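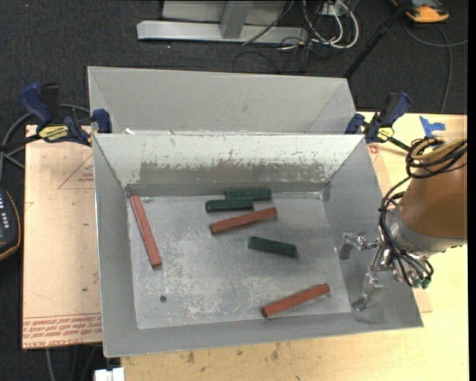 5. Discussion

5.1 What a change in bone density can and cannot tell us

The case for repeat bone density scans rests on a simple idea. A patient is scanned, the number is written down, and some time later the patient is scanned again. If the second number is lower, bone has been lost. If it is higher, the drug is working. Our results give us little confidence in this idea as it is used in ordinary clinics, and we think the burden of proof should now sit with those who want the scans repeated at short intervals.

We started with 2,000 pairs of hip scans from Ustholm and Valcombe, of which 1,801 could be used. Most of the pairs we dropped had been taken on different machines, with no cross-calibration on record. It would be easy to treat this as a housekeeping matter and move on. We do not. In every one of those pairs the clinic had printed a percent change on the report, and nothing on the report warned the referring doctor that the two scans should not have been compared. The reader of the report saw one number go down and had no way to know that the machine had been replaced in between.

The pairs we kept are therefore the good ones. Any error we find in them should be read as a lower limit on what happens in daily practice, where no one is going back through the service log before acting on a result.

5.2 The same-day sample

The same-day sample is the part of this study we trust most. In it, 300 patients were scanned, asked to get off the table, walk across the room, and lie down again for a second scan. No bone is gained or lost in that time. Any difference between the two numbers comes from the machine, the software, the operator, or the way the patient was lying.

In 67 of these patients the difference was large enough that the report software would have flagged it as a real change. We had expected some false flags. The rule that sets the flag is built to allow a small share of them. The share we saw was well above what the rule allows, and it was above it at both sites.

There is a standard reply to a finding of this kind, and we heard it more than once when we showed early results. It says that the operators must have been poorly trained. We looked for signs of this and did not find them. All the operators held current certificates. The daily quality control scans of the spine phantom were within limits on every day of the study. On paper, both departments were doing what they should.

We think the reply gets the problem backward. The phantom is a block of known material that sits in the same place every morning. It tells us whether the machine has drifted. It says nothing about whether a stiff hip has been turned inward by the same amount as last time, and the hip is what the clinic is being paid to measure. A department can pass every phantom check for years and still be unable to say whether a patient has lost bone.

5.3 Positioning and projected area

The scanner does not measure density in the sense that most people would use the word. It measures how much mineral lies in the path of the beam and divides this by the area of the bone as seen from one side. The depth of the bone is never measured. Turn the femur, and its projected area changes, along with the part of the bone that falls inside the box drawn by the software.

A flat picture of solid things always has this weakness. Of the six long blocks in the metal bin in Figure 4, three reddish-brown and three dark green, several are tilted in the picture, and one red block runs steeply down the left side of the bin floor. Anyone who wanted their lengths from a single view would first have to know how each one was lying. The femoral neck presents the same difficulty with the added trouble that it cannot be seen or handled directly, and that its owner may be in pain.

Operators are taught to turn the leg inward and strap the foot to a brace. The usual check is how much of the lesser trochanter shows on the scan: a small, rounded bump means the leg was turned enough. We asked two readers to judge this on every same-day pair, without sight of the density values. They often disagreed with each other. Where they did agree that the two scans of a pair were matched, the differences were smaller, but they did not go away. We would not want this read as proof that rotation explains the rest. It may explain a good part of it. So might small shifts in the box, which the Brivuvik software redraws from scratch unless the operator tells it to copy the earlier one.

That last point deserves more attention than it has had. Copying the earlier box is a menu choice. At Valcombe it was used as a matter of routine. At Ustholm it was used by some operators and left alone by others, and the choice was not recorded anywhere in the report. Two departments with the same machine and the same certificates were in effect running two different tests.

5.4 Does the Deák correction help?

The Deák correction adjusts the measured value for the projected width of the femoral neck. It has been promoted as a cure for positioning error, and one of our aims was to see whether it deserves that name.

Applied to the same-day sample, it brought some pairs closer together and pushed others further apart. The average difference fell slightly. The number of false flags barely moved. We also noted that the pairs it improved were mainly the ones that were close to begin with, while the pairs that would have changed a treatment decision were left much as they were.

We can think of two reasons for this. First, the correction assumes that a wider neck on the second scan means a turned leg. It may also mean that the edge-finding step placed the border of the bone a little further out, which happens when there is more soft tissue over the hip. Second, the correction was worked out on healthy adults who could lie flat and hold still. Few of the patients referred to either of our sites fit that account. A correction built on easy cases should be tested on hard ones before it is sold for them, and we could find no sign that this had been done.

We do not claim that the method is useless. It may have a place in trials where every scan is taken by one operator. As a patch for routine work it did very little here.

5.5 Consequences for scan intervals

Many clinics rescan treated patients every year. The expected change in hip density over a year of treatment is small, and in our sample it was often smaller than the gap between two scans taken within minutes of each other. A yearly scan in such a patient is close to a coin toss with a printed report attached.

The harm from this is real, even though the x-ray dose is very low. A false fall in density can lead to a switch from a drug that was working to one that costs more or carries other risks. A false rise may reassure a patient who has stopped taking the tablets. We did not follow the patients in our sample to see how often either of these took place, and we would be wary of any estimate that did not come from such follow-up.

Longer intervals would help, because true change builds up while positioning error does not. They would not rescue a department that has never measured its own precision on its own patients. Both sites in this study were using the precision figure that came with the machine. That figure had been obtained under conditions that neither site could match, and it was the figure behind every flag on every report.

5.6 Limits of this study

Only two departments took part, and they used the same make of scanner. Other makes draw the hip regions in other ways and may do better or worse. Patients who agreed to a second scan were probably fitter than those who said no, which again would make our error too small. The readers who judged rotation knew that they were looking at pairs, and this could have led them to call scans matched when they were not.

We looked only at the hip. The spine is often offered as the better site for follow-up since it responds sooner to treatment, but arthritis in older patients adds mineral that has nothing to do with bone strength, and we see no reason to assume that moving the measurement a little higher up the body would settle the matter. A same-day study of the spine at the same two sites is planned, using the same rule for flags and with the box setting recorded for each scan.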